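**Workshop assistant, part-time, Ferketura (Dustilitz)**

Ferketura makes play blocks, shape sorters and counting sets for kindergartens. We are a small shop on the ground floor of the old Krawczyk building and we need a second pair of hands for finishing and packing.

The job is 18 hours a week, mornings only. You would be:

- sanding and wiping down parts before they go to the paint bench
- checking finished sets against the order sheet
- packing boxes and printing labels
- keeping the shelves in order and telling Normand Landry when supplies run low

You don't need experience in a workshop. We will show you the sanding and the paint bench. You do need to be able to stand for most of a shift, lift a full carton, and read an order sheet in English. A driver's license is useful for the delivery run to Junau but we can manage without it.

Pay is by the hour, the same rate as our other assistants, and goes up after the first 29 shifts. Work shoes and aprons are provided. There is bike parking in the yard. The bus stops at the corner but the early bus does not run in July, when we start half an hour later.

We close for 2 weeks at the end of the year. Those weeks are paid.

To apply, send a short letter and a list of past jobs to Krystyna Kaczorowski at Ferketura, Unit 513, Krawczyk building, Dustilitz. You can also leave it at the front counter. Please say which mornings you can't work. We don't need a photo or school records.

Letters should reach us by September 21, 2026. Krystyna and Normand will meet everyone on the short list in person, and you will be asked to spend an hour on the floor with Weronika Zawadzka, who runs packing. That hour is paid too.

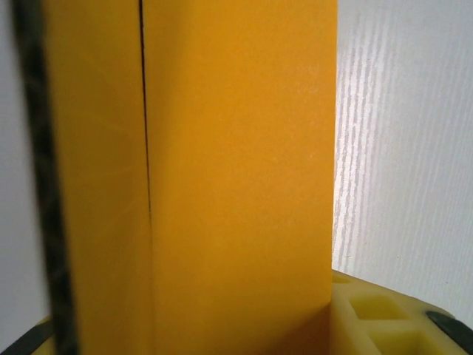
*Tall block, orange-yellow, matte.*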